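4.2 Length of stay and self-catering among island visitors

Intercept surveys were completed with 729 visitors at the Munside ferry terminal during July. Respondents were approached while waiting for the return sailing, so that each trip could be reported as a whole. Interviews took 14 minutes at the median. Visitors who had come across for the day only were asked the first two blocks of questions and then thanked.

Overnight visitors were grouped by the type of accommodation they had used for most of their nights. Where a party had split its stay between a guest house and a rented cottage, the longer portion decided the group. Ties went to the cottage group, following Quinlan and Mrema's earlier work at Skirkine.

Cottage renters stayed longer than guest house visitors and were more likely to travel with children or older relatives. They also spread themselves more widely across the island. Guest house visitors kept mostly to the harbour and the northern beaches, while cottage renters reported trips to Lindholm and the southern walking tracks, often on the second or third day. Several mentioned that they had planned nothing for the first day beyond buying groceries and finding the beach.

A kitchen was the feature cottage renters named most often when asked what had decided their booking, ahead of price and distance from the water. Interviewers recorded the answers in the respondent's own words and two of the authors (Man and Hollis) coded them separately. They disagreed on 17 answers, which were settled by discussion. Most of these concerned whether "somewhere to cook" should be counted with "room for everyone" – the two were often given in the same breath.

Figure 3. Rendered view of a kitchen wall and window.

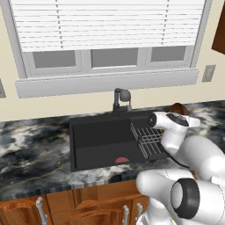 Spending on meals out was lower per night in the cottage group, but the gap narrowed once the whole stay was taken into account. Longer trips tended to include at least one dinner at the harbour, usually on the final evening. Spending on boat hire and guided walks did not differ clearly between the groups, and we do not interpret it further.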